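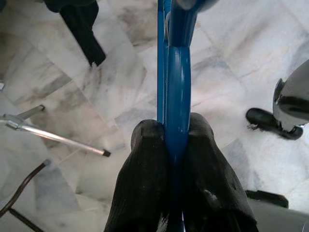 Drying on hangers: does it save you anything?

Speaker notes, Apr 2, 2022. Room 2, Sotiropoulos Hall. Talk is 30 minutes, then questions. Mackenzie Zacharias is chairing and will wave at me when I run over.

Search these notes Enter a word Go

Opening

Start with the claim as I keep hearing it. You take the shirt out of the washer, you put it on a hanger, you hang the hanger on the rack, and when it's dry you carry it to the closet. No folding, no ironing. One step where there used to be four.

Ask for hands: who has tried it? Who still does it? I expect the second lot to be smaller, but wait and see before saying so.

I'm not against hangers. I use them. What I doubt is the word "saves."

Where the rack goes

The advice says "a spare corner with good air flow." Ask who has one. Most people I've talked to put the rack in the living room, and in the living room it ends up in front of the TV, where the open floor is.

Talk about the slide here. Rack in front, long black TV cabinet behind. Marble-patterned floor, and a black garment on a pink hanger that hangs down toward it. My complaint with hangers on a low rack is length. A T-shirt is fine. A dress or a pair of pants hung by the waist wants a lot more height, and the ads only ever show T-shirts.

Firkum says its rack "fits any room." Fits, yes. I could fit a canoe in my living room. The question is whether you can still get to the drawers. 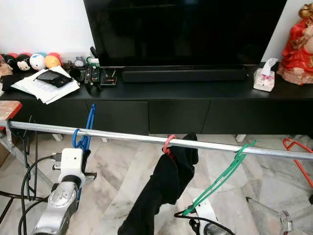 Drawers are the part people forget when they measure. They measure the rack open and they measure the gap, and they leave out the drawer pulled all the way out and the person bending over it. Do it on the floor with tape before you buy. Océane Bergeron did this at the June meeting and her rack went back to the store.

The other surface

Second doubt. A cabinet top near a rack turns into part of the laundry. On this one there are plush toys, papers with a wallet on them, remotes, a small clock, a tissue box. Normal stuff, and I'd bet half the room has the same at home. Now try the standard tip, "clear every flat surface before laundry day." Clear it to where? The remotes are by the TV for a good reason.

My version: leave the cabinet alone. Pick a basket for socks and keep it on a chair or a stool. Don't let clean things land next to the mail.

Colors

Skip this if short on time. There's a system going around, Inov calls it "hue sorting," where each person in the house gets a hanger color. Blue, pink, green, red-orange, you've seen sets like that. I tried it. It held up until we ran out of one color, and then everyone took whatever was closest. If it works for you, great, but I wouldn't pay extra for it.

Numbers

My own log, one household, so take it for what it is. Rack with hangers: 43 minutes of handling for a week of laundry. Old way, pegs and folding: 40. I had expected hangers to win. Much of the time went on untangling hooks and picking hangers up off the floor - hard floors are loud, too, and plastic skates.

Somebody will say I'm slow. Fine. Time yourself and send me the sheet.

What I'd still recommend

Shirts on hangers, yes, if they go straight to a rod in the closet. Leave a hand's width between them. Everything else over the bar. Long things at the end of the rack, away from where people walk. Fold the rack up the same evening, even if two socks are still damp.

Questions. If the dehumidifier thing comes up, pass it to Océane, she has the Trurkance one and I haven't used it.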